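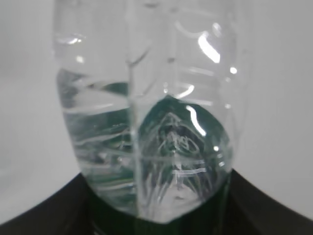
Protokoll der Arbeitsbesprechung »Teleoperation und Vormachen«, Projekt Boline

Zeit: Februar, Beginn 9:10 Uhr, Ende nach dem zweiten Kaffee
Ort: Besprechungsecke neben Zelle 4
Anwesend: Bedienteam, Datenpflege, Greiferbau, eine Vertretung der Firma Dunham (zugeschaltet, zeitweise hörbar)
Entschuldigt: Einkauf
Unentschuldigt: der Adapter für den Beamer

TOP 1: Protokoll der letzten Sitzung

Wird genehmigt. Der Greiferbau legt Wert auf die Feststellung, dass das Wort »wackelig« im letzten Protokoll sich auf den Tisch bezog. Wird so vermerkt.

TOP 2: Stand der Vorführungen, Aufgabe »Wasserflasche greifen und umsetzen«

Das Bedienteam berichtet. Von den für Koston vereinbarten 300 Vorführungen liegen 165 vor, davon der größere Teil per Fernsteuerung, der Rest durch Führen des Arms von Hand. Die Zahl wird allgemein als »mehr als die Hälfte« begrüßt. Die Datenpflege weist darauf hin, dass darin auch diejenigen Durchgänge enthalten sind, bei denen die bedienende Person zwischendurch ans Telefon gegangen ist und der Arm in dieser Zeit sehr gründlich das Stillhalten vorgemacht bekommen hat. Diese werden gekürzt, sofern sich jemand findet, der sie kürzt.

Zum Bild der Handgelenkkamera: Auf kurze Entfernung nimmt die Flasche fast die ganze Mitte ein, der Hals ist oben nicht mehr zu sehen. Wer am Steuerpult sitzt, weiß dann zwar sehr genau, wie eine verknitterte Kunststoffwand aussieht, aber wenig darüber, wo der Verschluss ist. Das Bedienteam bittet darum, bei der Annäherung grundsätzlich die Übersichtskamera danebenzulegen. Die Datenpflege hat nichts dagegen, möchte jedoch wissen, ob das gelernte Modell später ebenfalls zwei Ansichten bekommt oder ob man ihm Dinge vormacht, die es gar nicht sehen kann. Längeres Schweigen. Geht als Prüfauftrag an die Datenpflege, die die Frage gestellt hat.

TOP 3: Durchsichtige Gegenstände

Der Greiferbau hatte vorgeschlagen, statt klarer Flaschen vorläufig einen roten Holzwürfel zu verwenden. Dunham merkt an, dass der Kunde keine roten Holzwürfel abfüllt.

Aus der Aussprache:
- Glanzstellen und Lichtbrechung im Wasser ändern sich mit jeder Bewegung der Kamera. Die automatische Konturerkennung hält dann gern den hellen Streifen rechts oben für den interessantesten Teil der Flasche.
- Die Wasserlinie steht auf den Nahaufnahmen schräg. Der Vorschlag, die Neigung des Gegenstands daraus abzulesen, findet Beifall. Der Hinweis, dass auch die Kamera schräg hängen kann, findet weniger.
- Der Hintergrund bleibt hellgrau und ruhig. Ein Antrag, zur Abwechslung eine karierte Tischdecke aufzulegen, wird auf die nächste Phase vertagt. Die Tischdecke ist bereits beschafft.

Festgelegt wird, die Greifbreite beim Vormachen von Hand nicht mehr »nach Gefühl« zu wählen. Das Gefühl war in der Auswertung von Person zu Person so verschieden, dass die Datenpflege die Bedienenden am Knautschgrad erkennt. Sie bietet an, das vorzuführen. Wird dankend abgelehnt.

TOP 4: Fernsteuerung oder Handführung

Wiedervorlage, zum dritten Mal.

Für die Handführung spricht, dass man den Widerstand der Flasche spürt und dass neue Leute nach einer Viertelstunde brauchbare Durchgänge liefern. Dagegen spricht, dass regelmäßig ein Ellenbogen mit aufgezeichnet wird. Im letzten Trainingslauf hat das Modell offenbar auf den Ellenbogen gewartet, bevor es zugriff.

Für die Fernsteuerung spricht die ellenbogenfreie Aufnahme. Dagegen sprechen die Verzögerung im Netz und das Pult von Hovland, dessen linker Hebel seit der letzten Wartung eine eigene Meinung zur Drehrichtung hat. Hovland ist angeschrieben worden und hat geantwortet, man möge den Hebel beobachten. Der Hebel wird beobachtet.

Beschluss: Die Grobbewegung wird ferngesteuert vorgemacht, das Schließen des Greifers ebenfalls. Handgeführt wird nur noch zur Einarbeitung, diese Durchgänge kommen in einen eigenen Ordner. Der Ordner soll diesmal nicht »neu_final_2« heißen.

TOP 5: Speicher und Benennung

Auf dem Projektlaufwerk liegen an die 2.000 Einzeldateien ohne Zuordnung zu einem Durchgang. Die Datenpflege verliest einige Dateinamen. Auf Wunsch mehrerer Anwesender wird das Verlesen abgebrochen.

Ab sofort gilt: Aufgabe, Bedienart, laufende Nummer. Keine Umlaute, keine Leerzeichen, keine Stimmungslage. Misslungene Griffe werden aufgehoben und als misslungen gekennzeichnet; das Bedienteam fragt nach, ob »interessant« als Kennzeichnung genügt. Es genügt nicht.

TOP 6: Verschiedenes

Der Not-Halt an Zelle 4 ist frei zu halten und kein Jackenhaken.

Dunham fragt, ob man den Arm zur Kundenvorführung winken lassen könne. Das Bedienteam hält das für machbar, der Greiferbau für unwürdig. Keine Abstimmung.

Aufgaben bis zur nächsten Sitzung:
Bedienteam: fehlende Vorführungen aufnehmen, Telefone in die Schublade
Datenpflege: Prüfauftrag Kameraansichten, Telefonpausen herausschneiden, neuer Ordner
Greiferbau: feste Greifbreite vorschlagen, mit Zahl
Dunham: Mikrofon
Alle: Dateinamen

Nächste Sitzung im März, gleiche Ecke. Den Adapter bringt mit, wer ihn hat.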